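Erfahrungen mit Roboterarm beim Abfüllen von Kleinmengen? Was ändert sich fürs Team?

Forum Betrieb & Werkstatt > Lebensmittel > Verpackung und Abfüllung
Gestellt von Chiamaka Yusuf, 2026-10-24

Hallo zusammen,

ich leite die Packerei bei einem Gewürzhandel mit 16 Leuten. Wir füllen viele kleine Gebinde ab, vor allem Dosen und Gläser für Feinkostläden, dazu Probiersets für den Onlineshop. Bisher läuft alles von Hand: wiegen, einfüllen, Deckel drauf, Etikett, Karton. In der Spitze sind das 600 Gebinde am Tag, im Sommer deutlich weniger.

Die Geschäftsführung möchte im Frühjahr einen Tisch mit einem kleinen Roboterarm ausprobieren, zunächst nur für das Aufnehmen und Verschließen der Dosen. Das Angebot kommt von der Firma Holub, die Steuerungssoftware heißt Dadonard. Technisch traue ich mir zu, das zu beurteilen. Mich beschäftigt mehr, was danach mit den Arbeitsplätzen passiert. Zwei Kolleginnen machen das Abfüllen seit vielen Jahren und haben mich schon gefragt, ob sie sich etwas anderes suchen sollen. Ich konnte ihnen keine ordentliche Antwort geben.

Konkret würde mich interessieren:
Wer bedient so einen Arm bei euch im Alltag, die Leute aus der Packerei oder jemand aus der Technik?
Ist die Arbeit dadurch leichter geworden oder nur anders?
Wie habt ihr das im Team angekündigt?
Gab es Änderungen bei Schichten oder Lohngruppen?

Einen Betriebsrat haben wir nicht, falls das eine Rolle spielt.

Danke schon mal
Chiamaka

3 Antworten

Eustaquio Ventura

Kommt drauf an, was der Arm können soll. Bei uns steht einer am Palettierer, der läuft. Von den Leuten musste keiner gehen, die machen jetzt Kommissionierung. Lasst euch vom Anbieter einen Probetag geben, und zwar mit eurer eigenen Ware. Die Vorführteile klappen immer.

Siobhán Moriarty
(als hilfreich markiert von Chiamaka Yusuf)

Wir sind etwas kleiner als ihr und arbeiten seit August mit einem Arm am Packtisch. Ich bin Schichtleiterin und war von Anfang an dabei. Ich gehe deine Punkte der Reihe nach durch.

Bedienung: Bei uns machen das zwei Kolleginnen aus der Packerei. Am Anfang sollte es ein Techniker nebenbei übernehmen, das ging nach drei Wochen nicht mehr. Er saß in einem anderen Gebäude, und jedes Mal, wenn eine Dose verkantet stand, wartete der ganze Tisch auf ihn. Danach haben wir beschlossen, dass die Packerei selbst anhalten, freiräumen und neu starten darf. Alles, was mit Einstellungen zu tun hat, bleibt bei der Technik. Die Einweisung hat zwei Vormittage gedauert. Besteht darauf, dass sie während der Arbeitszeit stattfindet und dass eine Vertretung mitgeschult wird. Wir hatten anfangs keine Vertretung, und in der ersten Urlaubswoche stand der Arm still.

Leichter oder anders: beides. Das ständige Drehen und Drücken an den Deckeln ist weniger geworden, und das merken die Älteren an den Handgelenken. Dafür steht man öfter daneben und schaut zu. Eine Kollegin fand das anstrengender als das Abfüllen selbst, weil sie nie wusste, ob sie weggehen darf. Wir wechseln inzwischen jede Stunde den Platz: eine am Arm, eine an der Waage, eine beim Etikettieren. Das hat mehr gebracht als jede Einstellung an der Maschine.

Unterschätzt haben wir das Reinigen. Bei pulvrigen und färbenden Gewürzen liegt nach kurzer Zeit etwas auf dem Tisch, das war vorher auch so, aber ein Arm wischt nicht nebenbei drüber. Plant Zeit dafür ein und schreibt sie in den Schichtplan. Bei uns stand sie zuerst nicht drin, und die Leute haben nach Feierabend geputzt.

Die feinen Sachen machen wir weiterhin von Hand. Safran zum Beispiel: einwiegen, Fäden in die Dose, nachsehen, ob etwas am Deckel hängt. Dafür braucht man Augen und ruhige Finger, und bei dem Warenwert will auch niemand, dass etwas danebengeht. Der Arm bekommt bei uns nur Gebinde, die fertig gefüllt sind. Wo die Grenze liegt, haben wir mit den Kolleginnen zusammen ausprobiert. Sie wussten vorher ziemlich genau, welche Dosen Ärger machen würden, nämlich die kleinen flachen aus Blech mit losem Deckel. 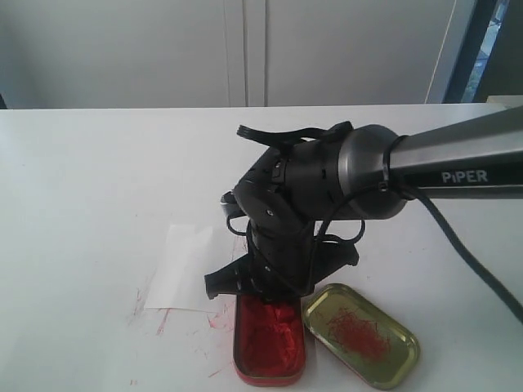 Für solche Dosen haben wir eine eigene Liste angelegt, mit Format, Füllgut und der Frage, ob der Arm oder die Hand dran ist. Die Liste hängt am Tisch, und wer in der Packerei arbeitet, darf sie ändern. Das klingt nach wenig, hat aber viel Unruhe herausgenommen. Vorher hieß es bei jeder Störung, jemand habe falsch bestückt.

Ankündigung: Das haben wir schlecht gemacht. Der Arm wurde geliefert, bevor jemand mit der Schicht gesprochen hatte, und dann war drei Tage lang schlechte Stimmung. Sprich mit den beiden Kolleginnen, bevor bestellt wird. Wenn die Geschäftsführung zusagt, dass niemand wegen des Arms gehen muss, lass es dir schriftlich geben. Wenn sie es nicht zusagen will, weißt du auch Bescheid — und solltest den beiden dann nichts versprechen.

Lohn und Schichten: Die zwei, die den Arm bedienen, sind nach der Probezeit eine Gruppe höher eingestuft worden. Das musste ich zweimal ansprechen. An den Schichtzeiten hat sich nichts geändert. Eine befristete Stelle ist allerdings ausgelaufen und nicht neu besetzt worden. Offiziell hatte das mit dem Arm nichts zu tun, im Team sehen das einige anders.

Wenn du magst, schicke ich dir unseren Reinigungsplan als Vorlage.

Joon-young Yeom

Ergänzend zu Siobhán, ich komme eher von der technischen Seite (Standort Rallarholm, Verpackung von Teeproben).

Rechnet vorher aus, ab welcher Stückzahl je Format sich das Umrüsten lohnt. Wir haben unter 1.000 Stück pro Format kaum Zeit gespart. Bei euren Mengen würde ich nur die zwei oder drei gängigsten Dosen auf den Arm legen und den Rest so lassen, wie er ist.

Auch ohne Betriebsrat muss für den Platz eine Gefährdungsbeurteilung her. Nehmt eine der Kolleginnen dazu, die später dort steht. Bei uns kam dabei heraus, dass der Notaus für die Kleinste im Team zu weit hinten lag.

Und klärt, was aufgezeichnet wird. Viele Steuerungen protokollieren Stillstände mit Uhrzeit. Daraus lässt sich leicht ablesen, wer wann am Platz war. Wir haben schriftlich festgehalten, dass die Protokolle nur zur Fehlersuche benutzt werden.

Kommentare zu dieser Antwort

Chiamaka Yusuf: An die Protokolle hatte ich überhaupt nicht gedacht, das nehme ich mit in das Gespräch. Siobhán, den Reinigungsplan hätte ich sehr gern. Mit den beiden Kolleginnen rede ich noch vor der nächsten Runde mit Holub.

Melquiades Ponce: Gilt das mit der Gefährdungsbeurteilung auch, wenn der Arm nur zur Probe dasteht?

Joon-young Yeom: Ja, sobald Beschäftigte daran arbeiten.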